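I had promised myself I was done writing about hands after the Dosum post, which got me more angry email than anything else on this site. Then Kyrylo Semeniuk, who I used to share a bench with and who now does integration work, told me I was being unfair to the whole category and should come and try the new Lalska fingers on parts that somebody might really pay to have moved. So I drove out to Wukthorpe in August and spent most of two afternoons on it.

Short version for those who only want that: better than I expected, and I still wouldn't buy one.

The pitch for the Lalska hand is that the fingers are jointed and curl around whatever you give them, so you can stop designing custom jaws for every part. I've heard this pitch in one form or another for 12 years. What usually happens is that the hand is wonderful on a tennis ball and a soda can, and then you give it an ugly molded part full of ribs and holes and it has no idea where to put itself. A two-jaw gripper doesn't know either, but it costs a lot less and I can machine new jaws for it before lunch.

So I asked for ugly parts, and I got them. Big black plastic moldings, stiff, with slots and raised edges in all the places you'd like to put a fingertip.

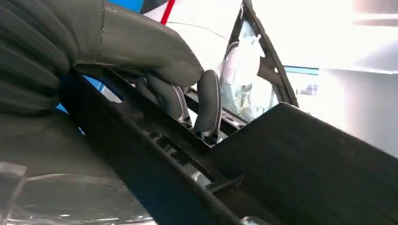

Fingertip down in the channel of a black plastic part, from the wrist camera.

I have mixed feelings about that fingertip. It's a rounded paddle and it likes a channel. Give it two walls to sit between and the hold feels solid when you tug on the part by hand, which I did, a lot, until Kyrylo asked me to stop. But a channel is a gift. On a flat rib the same tip has a lot less to work with, and I could get the part to rotate with two of my own fingers. The sales sheet shows only the first kind of grip. Sales sheets always do.

The wrist camera is my other complaint. Once the hand has closed on something large, the view is mostly hand and part, and the bright side of the room washes out to white. You can tell that you're touching something. Whether you're touching it in the right place is harder, and for that I kept going back to the head camera, which sits far enough away to show the whole grasp and the floor under it. Kyrylo's answer was that the controller fuses the two and I shouldn't be judging either one by eye. Maybe so. I've debugged enough bad picks at two in the morning to know that I'm going to be judging them by eye.

We logged 251 picks over the two afternoons, on the Lalska hand and on an old Hrynyshyn parallel gripper I brought along out of spite. I counted a drop as anything that left the hand before I told it to. The Lalska dropped 17. The Hrynyshyn dropped fewer, but it also flatly couldn't get hold of two of the parts in any orientation, and we left those out of its total, so please don't write to me about the comparison being rigged. It was rigged in favor of the gripper I like.
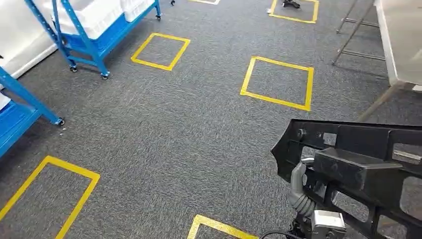
The thing I did come around on is how little the hand cares about exactly where it arrives. I'd put the Hrynyshyn a finger's width off on purpose and it would either nudge the part or close on air. With the Lalska, being off mostly meant the finger curled around a different bit of the same part, and a lot of the time that was good enough to carry it. If your parts come in however they feel like coming in, I can see that being worth money.

How much money is where I get off. The quote Kyrylo showed me was for one hand and the controller, with no spares. I asked about the padded sleeves on the fingers, because fabric-like padding near sharp molded edges makes me nervous, and was told they're rated for "extended service." I asked for that as a number and didn't get one. My Hrynyshyn jaws are bare aluminum with rubber glued on. When the rubber goes I glue on more.

The controller I'll give its own post. It took nearly 12 minutes to come back after an emergency stop, both times, and the log it wrote called everything "grasp event 778" whether we'd picked something or not. Kyrylo says there's a firmware update for the second problem. He didn't mention the first.

He's offered to let me have the hand for a month on my own bench. I said I'd think about it. If I do take it, the flat ribs go first, and I want to cut one of those sleeves open.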